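Notes > Home stuff > Small bowls

Search this blog Type and hit enter

A bowl for the one green block

March 2019

I have been trying to own fewer containers. Most of the ones I had were plastic tubs with lids that fit some other tub. The one I kept is a round wooden bowl from Skekley, pale, with a thick rim and a shallow inside. It was sold for salad. It holds 22 walnuts and not much salad.

The green block is left over from a Plinico set. The rest of the set went to my sister's kids, and this piece turned up later behind the radiator. It's a plain bar with no markings, and I like the color next to wood.

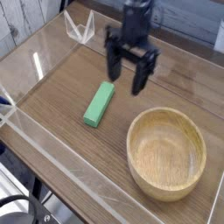 Where it goes

I tried the block on the windowsill first, then in the drawer with the batteries. Now it goes in the bowl. It fits best on a diagonal – the bowl is shallow, so there's no digging around for it.

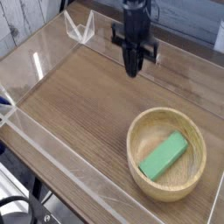
Does the bowl need oil?

Mine gets a thin coat of mineral oil every 2 months, wiped off after an hour. I skip olive oil, which went sticky on an older bowl from Lepik.

I paid 22 dollars for it and would pay that again. The bigger size costs more and wouldn't fit on my shelf. Next I want to sort out the drawer with the batteries, which still has the manual for a Gusto kettle I no longer own.

Contact | © Small Bowls and Other Notes | Back to top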